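Three months with a home energy monitor

I said in September that I would write up the energy monitor once I had enough bills to compare, and now I do, so this is that post.

The short version is that I kept it. The longer version is that I kept it mostly for one feature, and I think the company is putting its effort into the other ones.

The monitor is made by Bakos, a small company in Vindthorpe that started out selling sensors to dairy farms. It is a box that goes in the electrical panel with clamps on the two main lines. It reads the current many times a second and tries to work out which appliance is running from the shape of the signal. The readings go to an app called Bradadel. You can buy the box alone or pay a monthly fee for the part that names the appliances. I paid for three months of the fee.

Installation took an electrician under an hour. I could have done it myself, but our panel is old and crowded and I didn't want to find out how old.

The app shows a live number in watts, and for the first week I looked at it far too much. I learned that the house never drops below 426 watts, even at 3 a.m. with everyone asleep. I spent most of a Friday evening flipping breakers to find out where that was going. A good part of it was the dehumidifier in the basement, which I had set two winters ago and forgotten. The rest was spread across the router, the freezer, the old stereo receiver and a few chargers. I moved the dehumidifier to a timer and unplugged the receiver. 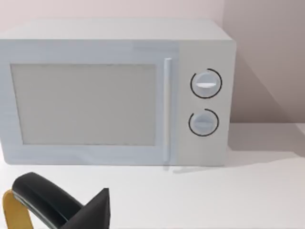 Naming the appliances is where it gets less impressive. After 6 weeks it had found the refrigerator, the dryer and the well pump, and it was right about all of them. It also found something it called "Heat 2," which was sometimes the toaster and sometimes my wife's hair dryer. It never found the dishwasher. I wrote to support and got a reply from Radoslava Lukáč, who was patient with me and explained that newer dishwashers vary their draw so much that the software has trouble matching one cycle to the next. She asked if I would tag some cycles by hand. I did it for a week and then stopped.

The monthly fee pays for exactly this part, so I've canceled it. The live number and the history still work without it.

The history has turned out to be the useful thing. I can pull up a month and see it next to the one before. Last month we used 1386 kilowatt-hours, which is high, but I can see that nearly all of the increase came on the nine coldest days, when the backup strips on the heat pump were running. That was worth knowing. I had the installer back and he changed the temperature at which the strips come on. It's too early to say what that did.

A few people asked about Indska, the other monitor I had considered. It uses a separate clamp for every circuit, so there is no guessing, but it costs more and my panel doesn't have room for that many wires. If you have a newer panel, I would look at that one first. My brother-in-law has it and has had no trouble apart from the app logging him out.

As for money, I figure the changes so far will save around 100 dollars over a year. That doesn't pay for the box and the electrician very quickly. If the heat pump setting makes a difference, it could be more.

One complaint for Bakos, if they read this. The alerts are all on by default, and you have to turn them off one at a time. I don't need my phone to tell me the well pump is on.

I'll post the spring numbers when I have them. The next thing on my list is the water heater, which the app says runs at odd hours, and I haven't found the reason yet.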